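Is cold brew concentrate worth it or is it just watered down marketing?

Posted in: Kitchen & Drinks > Coffee

tallowgate
Our grocery store started carrying the Deminus concentrate in May. 19 bucks for a bottle that says it makes 74 ounces. I bought one because my wife wanted it. It tastes fine. I do not believe for a second that it makes 74 ounces of anything you'd want to drink. Am I doing the ratio wrong or is everyone else drinking brown water?

mugsy_b
You're not wrong. The label ratio is for people who fill the glass with milk and syrup. If you drink it black you need double the concentrate and then the math falls apart.

pressedforthyme
Disagree. I use it at the label ratio every morning and it's plenty strong. Are you putting ice in first? Ice melts. That counts as water.

tallowgate
Yes I know ice melts. No ice. Straight from the fridge.

old_percolator
What bugs me is "small batch" on the front. Small compared to what? Every bottled drink in the country is small batch now. Plisen says it too and they're in every gas station between here and Ustberg.

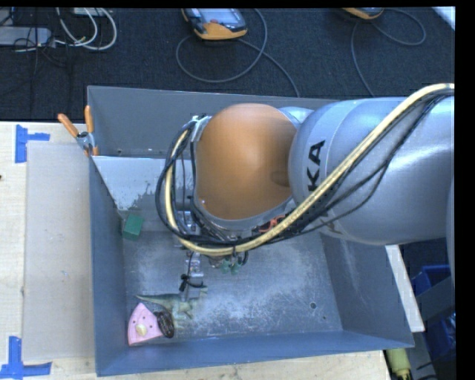 big gray bin, gray arm with an orange cover, very artisanal

pressedforthyme
So what? I don't care who or what fills the bottle if the coffee is good. My uncle's hand-roasted stuff tastes like a campfire.

mugsy_b
I care a little when they charge extra for the word. Drop it and take 2 dollars off.

dai_hard_roast
Has anyone here made it at home? Coarse grind, cold water, leave it on the counter overnight, strain twice. I get around 500 ml of strong stuff out of one mason jar and it costs me next to nothing.

tallowgate
Tried that last Wednesday. Mud at the bottom and the kitchen towel is ruined. What are you straining with?

dai_hard_roast
Paper filter for the second pass. Not a towel. Why would you use a towel?

tallowgate
A blog told me to.

old_percolator
Homemade goes flat by day three, I don't care what anyone claims. I've done it for years and I still wouldn't serve it to guests on a Friday if I made it Monday night.

pressedforthyme
Mine keeps all week. Maybe wash the jar.

mugsy_b
Going back to the original question, pour it at the label ratio and then at double, and have your wife hand you the glasses without telling you which is which. I'd bet the gap is smaller than you think.

tallowgate
Fine. If I can't tell them apart I'll post it here, but I'm not buying a second bottle to find out.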